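What the Salesman Calls Marble

Every few years someone writes a piece arguing that the open floor plan is dead, and every few years the builders go on pouring slabs without a wall in sight. I have stopped believing in trends in housing. What I do believe in is the sales brochure, and I have one from Putholm on my kitchen table as I write this.

Putholm, for those who have been spared, is the new development out past the old rail yard. It will have 344 homes when it is finished. The brochure uses the word "timeless" on its first page and again on its second, where it is applied to a bathroom. I would like to know what a timeless bathroom is. My grandmother's was avocado green and I was told the same thing about that.

The selling point at Putholm is surfaces. You choose from 12 packages, each named for a place the designer would presumably like to visit, and each one gives you a stone look for the floor and a pattern for the walls. I went to the sales office in January expecting to be bored and came away annoyed. The young man there was polite and well trained. He called everything marble. When I asked whether it was marble, he said it was "in the marble family."

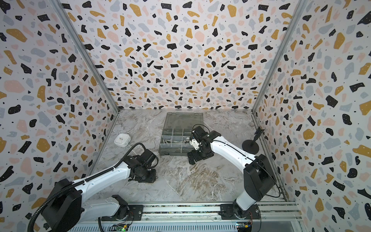
Gray marble pattern on the floor, terrazzo-style print on the walls.

I have no quarrel with imitation as such. People have been painting pine to look like oak for as long as there has been pine. Riaan Moodley, who taught me what little I know about building, used to say that a fake was fine so long as the price was fake too. He laid real terrazzo for years, the kind where you set the chips in the mix and grind the whole thing down until your shoulders give out. He did school hallways mostly. Some of those floors have had children running over them for decades and will be there when the schools have been turned into condominiums.

What bothers me is the arithmetic. The surface package I liked least, which goes by the name of Travon, adds $1,689 to the price of a house for each room you put it in. I asked what the plain version would cost, meaning painted walls and a floor in one color. There is no plain version. Plain has been discontinued. You may pay for a pattern or you may pay somewhat more for a different pattern, and the young man seemed to feel this was a kindness to me.

The defenders of all this say that buyers want it. Wondimu Hadgu made the case in these pages last month, and he made it well. People work hard, he wrote, and if they want to come home to something that looks like a hotel lobby, who are the rest of us to sneer? I take the point about sneering. I am less sure about the wanting. If you offer a hungry man three kinds of soup and he takes one, you have learned very little about his feelings toward bread.

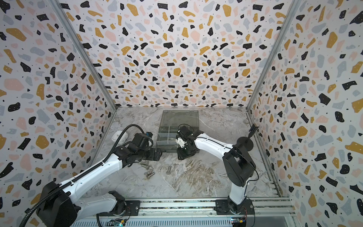 Photo: Antoniuk Studio

There is also the matter of repair, which the brochure does not mention. A painted wall gets a scuff and you paint it. A wooden floor gets a gouge and you sand it, or you put a rug down and forget. A printed pattern with flecks of four colors has to be matched, and it has to be matched by the firm that made it, assuming the firm is still making it. Prusmont, which supplied the last development on that side of town, dropped half its line two years after the families moved in. I know a couple there with a square of something that is nearly right behind the stove. They say they no longer see it. I saw it from the front door.

I am told that I am simply old, and that tastes move along. Maybe so. But I notice that the people telling me this are usually selling something, and that the tastes always move in the direction of the item with the higher markup. When fashion wants people to spend less, I will start to trust it.

The town council votes on the second phase soon. The council cannot tell a builder what to put on a wall, and I wouldn't want it to. It could ask that a basic finish be offered, at a price printed where a buyer can read it. The builder will say this is impossible. I would ask to see the figures.

May 15, 2002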